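Taking a group to a robotics open day, what should I expect?

Posted in Days Out & Visits

Our makerspace in Rumelville got offered spots at the Mastitz open day in March, and I said yes before I had really thought it through. I've got a mixed group, a few teenagers and some retired folks who mostly come for the woodworking, and I have no idea what they'll be doing there. Is it the kind of thing where you stand behind a rope and watch a robot arm wave at you? Do people get to touch anything? Also, how long does it take, and is there anywhere to sit? One of my guys can't stand for more than twenty minutes. Any tips welcome, we're driving over from the Indville side so I'd like to know it's worth the gas!

plaid_and_solder

I went to the last one and had a great time, so let me try to talk you into it. No rope at all at the part I liked best. It's the hand-held gripper station, where you hold one gripper in each hand and do ordinary household stuff with them, like moving a pillow or picking up toys, and the idea is that a robot can later learn from recordings of people doing it. I figured I'd be a natural because I'm good with my hands (ha!). It took me 4 tries to pick up a pillow by the corner without shoving it across the floor.

The grippers have pointed dark gray fingers with black pads on them, and under each one there's a white cube with black square patterns, which is how the system keeps track of where your hands are. Don't cover the cubes with your sleeves! I got told that twice. There are cables too, so go slow and look where you're stepping.
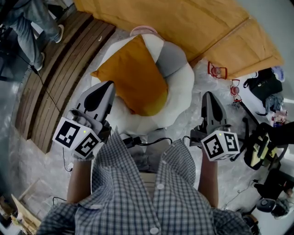

What I'd tell your group before they go

Wear flat shoes. The floor had clear plastic sheeting over it when I was there, and it's all wrinkly, so I wouldn't want to be in heels or anything slick.

Push your sleeves up before they hand you the grippers, not after. Once you've got one in each hand you're stuck asking a stranger to do it for you, which I did.

Go for the soft things first. The mustard-orange pillow is much more forgiving than the little stuff, and your woodworkers will want to show off on the little stuff, so good luck with that.

Get there early. I walked in at 10 and was holding grippers by 10:20. By lunch the line went out to the hallway, and the guy at the desk told me 148 people had signed in. Plan on two hours if everybody wants a turn. There are folding chairs in the talk room but I didn't see any in the hallway, so maybe bring a camp stool for your friend.

Aiman Nasution

its ok. we went mostly for the Nugroho demo (the big arm that sorts boxes) and that one you DO watch from behind a line. 15 min, kind of loud. the talk before it was way too long and half of it was slides. parking is $4 and the machine didnt take my card

bencheleven

Adding to the above, if you have more than ten people, email ahead and ask for a group slot. The talk room holds 80 and they really do close the doors when it's full, so we ended up eating our sandwiches in the van and going in for the second talk. My teenagers complained the entire drive there and then wouldn't leave the gripper station, so take that however you like. The retired folks in our bunch asked the best questions by far, mostly about how the gripper fingers are attached and whether you could make your own. The staff seemed happy to get into it. Coffee is free but it's gone by 11.

mrs_router_table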